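Chore robots still slow at the counter, Dratura trial suggests

A two-armed robot packing a shopping bag is the latest test of whether machines are ready for housework. The early answer looks like no.

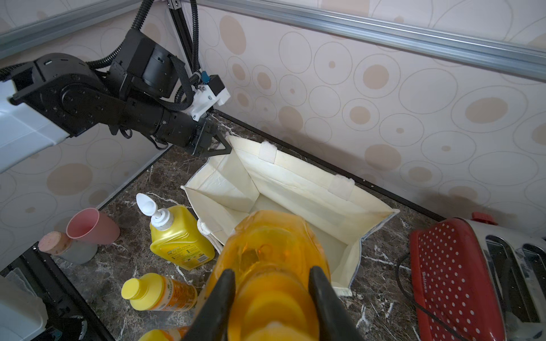 Bagging is the easy part

Dratura, which rents out home automation equipment, set its machine a job most people do without thinking: put bottles and other kitchen items into an open canvas tote. One gripper holds a bottle while the second arm works near the bag. The company calls the results from its March trial "encouraging."

They may be. But the figures it handed out deserve a second look. The robot was given 12 bagging jobs and finished 9 of them without help. A finished job took 11 minutes on average. Dratura did not say how long a person needed for the same work, and did not answer when asked.

It also did not say what went wrong in the other three. A bottle dropped on a counter is one kind of failure. A bottle squeezed until the cap comes off is another, and anyone paying for the service would want to know which they were getting.

Soft bags, hard problem

Cloth bags have long been awkward for machines. They sag and fold, and the opening changes shape each time something touches the rim. Dratura says its software copes with this. The trial used one style of bag, on a counter, with items laid out within reach. A real kitchen after a grocery run rarely looks so helpful.

Shop owners have their own doubts. Fernomley, a small grocery chain that looked at a similar system for its checkouts, dropped the idea after six weeks. The chain said customers ended up bagging their own goods while the machine was still on its first item.

What comes next

Dratura plans a second round under the project name Briseck, with heavier goods and bags that have not been opened in advance. It has not named a price or a sale date. Until it publishes times for a person doing the same job alongside the robot, buyers have little to go on.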